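Oficina aberta | Robótica e automação

Pinças de mão Vuria: as garras novas já estão montadas

O par de pinças que começámos a construir na oficina partilhada em junho está pronto a usar. São ferramentas de mão, sem motor: quem segura aperta, as duas garras fecham, e mais tarde o braço robótico repete o movimento gravado. A primeira versão pesava 613 gramas e cansava o pulso ao fim de pouco tempo. A atual pesa 497, quase tudo ganho nos braços exteriores, que levaram recortes triangulares.

As almofadas azuis com nervuras também são novas. As anteriores eram lisas e deixavam fugir as peças pequenas, sobretudo correntes finas e contas. Experimentámos dois moldes antes de acertar na altura das nervuras. Os pinos das articulações vieram da Bilgin e entram à pressão – convém passar o furo com a broca antes, porque a impressão sai sempre um pouco apertada.
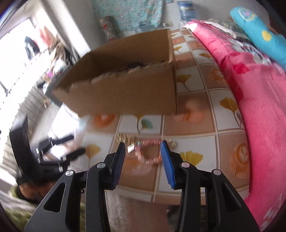 Leitura: 2 min

Os ensaios com bijutaria fazem-se em cima de uma mesa coberta com uma toalha de quadrados e folhas de ginkgo, com uma caixa de cartão aberta ao fundo. A pulseira de contas cor-de-rosa é a peça mais ingrata do conjunto, porque muda de forma assim que se lhe toca. O exercício consiste em levantar cada peça e largá-la dentro da caixa, com uma pinça em cada mão.

Até agora temos 900 repetições gravadas, guardadas no servidor da oficina na pasta Skernmont. Faltam gravações com as etiquetas pequenas viradas para baixo e com as correntes emaranhadas. Quem quiser ajudar pode reservar a bancada ao fim da tarde, a partir das 18h.

Há dois problemas por resolver. A almofada inclina um pouco na ponta quando a garra está toda aberta, e o parafuso que a prende ganha folga com o uso. Vamos testar uma base mais larga – o desenho já está feito, falta imprimir. Os ficheiros da versão atual e a lista de material estão na página do projeto.

Oficina Mikovport – boletim dos membros | Contactos | Cancelar subscrição | Voltar ao topo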